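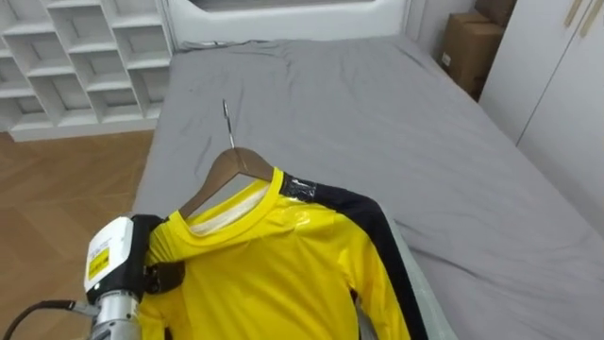
Chapitre 3. Comportement thermophysiologique des textiles en contact avec le corps

La gestion de l'humidité par un textile se décompose en deux mécanismes que l'on confond souvent : le transport de la vapeur d'eau à travers la structure et le transport capillaire de l'eau liquide le long des fibres. Le premier dépend surtout de la porosité et de l'épaisseur ; le second, de l'énergie de surface des fibres et de la géométrie des canaux entre filaments. L'aspect extérieur renseigne mal sur ces propriétés. Un haut à manches longues jaune citron à surface brillante, comme celui qui est posé avec son cintre en bois sur le lit, évoque un vêtement de sport synthétique, mais le lustre dépend d'abord de la section des filaments, de leur matité et de l'armure. Il ne permet de déduire ni le taux de reprise ni la perméabilité à la vapeur. Ces deux grandeurs se mesurent.

3.1 Taux de reprise

Le taux de reprise R est le rapport entre la masse d'eau absorbée et la masse anhydre de l'échantillon, à l'équilibre avec une atmosphère donnée (conventionnellement 20 °C et 65 % d'humidité relative) :

R = 100 × (m - m0) / m0

Ordres de grandeur à connaître : polyester, 0,4 % ; polyamide, 4 % ; coton, 8 % ; laine, 16 %. La sorption est exothermique. Pour la laine, la chaleur dégagée au passage d'une ambiance sèche à une ambiance humide est mesurable au calorimètre et perceptible au porter. Pour le polyester, elle est négligeable.

On observe en outre une hystérésis : à humidité relative égale, la teneur en eau est plus élevée en désorption qu'en sorption. Tout compte rendu doit donc préciser le sens de conditionnement. Au laboratoire, on conditionne par le côté sec.

3.2 Résistance évaporative

La résistance évaporative Ret s'exprime en m²·Pa/W. Elle se mesure sur plaque poreuse chauffée, maintenue à 35 °C et alimentée en eau, la plaque étant recouverte d'une membrane perméable à la vapeur et imperméable au liquide. En régime permanent :

Ret = (pm - pa) × A / (H - ΔHe) - Ret0

où pm est la pression de vapeur saturante à la surface de la plaque, pa la pression partielle de vapeur dans l'enceinte, A l'aire de mesure, H la puissance de chauffe, ΔHe le terme correctif et Ret0 la résistance de l'appareil à vide.

L'erreur la plus fréquente dans les comptes rendus concerne Ret0 - valeur reprise d'une séance antérieure, alors que la membrane a été changée entre-temps. La mesure à vide se refait à chaque séance.

3.3 Cas de la literie

Le raisonnement établi pour le vêtement se transpose au couchage avec deux différences. D'une part, le dormeur comprime une partie du système : sous le corps, l'épaisseur d'air immobile devient presque nulle et la ventilation par convection disparaît. D'autre part, la durée d'exposition est longue, de sorte que l'hypothèse du régime permanent est mieux vérifiée que pour l'effort physique.
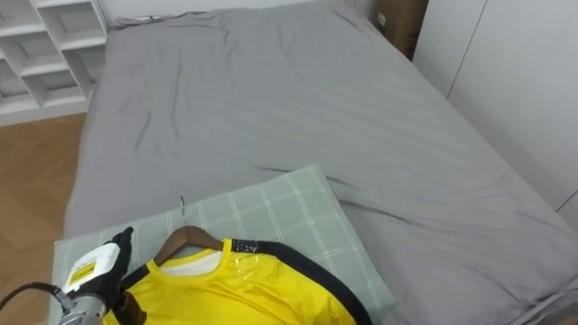
On modélise le couchage par deux branches en parallèle, l'une vers le haut (drap, couette, air ambiant), l'autre vers le bas (drap-housse, matelas). Dans chaque branche, les résistances s'ajoutent en série :

Rtot = R1 + R2 + ... + Rn

Les conductances des deux branches s'additionnent ensuite, pondérées par la fraction de surface corporelle en contact avec chacune. Cette fraction varie avec la posture. On la fixe en TD et on discute ensuite la sensibilité du résultat.

La branche inférieure est limitée par le matelas. Remplacer le seul drap-housse modifie donc peu Rtot de ce côté, même si la sensation tactile change nettement. Il convient de distinguer les deux effets : le premier relève du bilan de flux, le second de l'effusivité thermique de surface et de l'aire réelle de contact.

3.4 Travaux pratiques

Trois étoffes sont fournies, sous les références Nusau, Rieger et Brinddale. Leur composition n'est pas communiquée. Chaque binôme prélève 9 éprouvettes, soit 3 par étoffe, hors lisières.

Le compte rendu comprend les taux de reprise avec leur écart-type, les valeurs de Ret corrigées de Ret0 et une hypothèse argumentée sur la nature des fibres. Une identification fondée sur le toucher ou sur l'éclat ne sera pas retenue. Les étuves se trouvent dans la salle 2873 du bâtiment Sandummont ; le séchage peut demander jusqu'à 2 heures.

Les comptes rendus sont à remettre à Juwita Lau avant la fin du mois de mai, tableaux de mesures brutes en annexe.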